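# Spotting for pirouettes, at home, no studio needed

Updated Jul 22, 2023. Quick notes for the adult beginners, typed between classes so forgive the spelling.
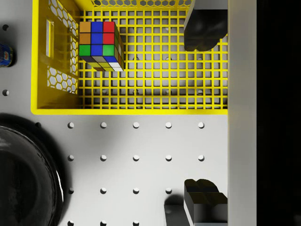
Spotting is the head thing. Eyes stay on one point while the body turns, head whips around last, eyes land back on the same point. Most of you look at the floor, which tips you over. Pick a spot at eye level and make it loud. Something with color, like the scrambled Rubik's cube in the yellow basket, is much easier to find again mid-turn than a beige light switch. Sticky note works too. Just get it up at eye height, not down where you have to drop your chin.

**What you need**

- socks or soft shoes (no bare feet on carpet, you'll wreck a knee)
- floor space, arms out and nothing touched
- your spot
- wall or chair back for balance

**Step 1: no turning at all**

Stand facing the spot. Feet together, hands on shoulders. Tiny steps, shuffle your body around to the right, eyes stay put. When your neck runs out, whip the head and find the spot again over the other shoulder. Keep shuffling till the body catches up. 5 times right, 5 left. Slow. Slower than that.

Dizzy? Stop. Sit. Dont push thru it.

**Step 2: quarter turns**

Relevé, quarter turn, heels down. Check where your nose is pointing. First quarter, still at the spot. Second quarter, hold as long as you can and then whip. Third, you're already home and waiting for your body. Fourth, done.

Apinya Chaiyaporn teaches this one to the Preltthorpe kids with the word "hello" said out loud every time they get back to the spot. Adults hate it. Works anyway.

**Step 3: chainés**

Across the room, spot now goes at the far end. Two feet, small steps, arms low and round in front. Let the spot come closer, don't chase it. Stay at a walk for the first 30 seconds, then pick it up if you're still going straight. If you're curving, you are late with the head.

**Step 4: single pirouette**

1. Fourth position, back knee straight or bent, whichever your teacher wants.
2. Plié. Both heels down!!
3. Push up to passé. UP, not around.
4. Head leaves last, gets home first.
5. Land in fourth, same spot, still looking at it.

If you hop on the landing, you took too much force. Half of what you think you need. Try it from a balance first: passé, hold, come down, no turn. Can't hold it? Then the turn won't save you.

**Common stuff I fix every week**

- Head tilting. Ears level.
- Eyes closed. More of you than you'd think.
- Shoulders creeping up by your ears on the whip. Breathe out.
- Only practicing the good side. Start on the bad side.

Ten minutes is plenty. Neck gets sore the first week, roll it out gently after, and skip a day if it's still cranky.

Questions, grab me or Apinya before class, Ingvarsson Hall, side door.

Orathai Thaweesak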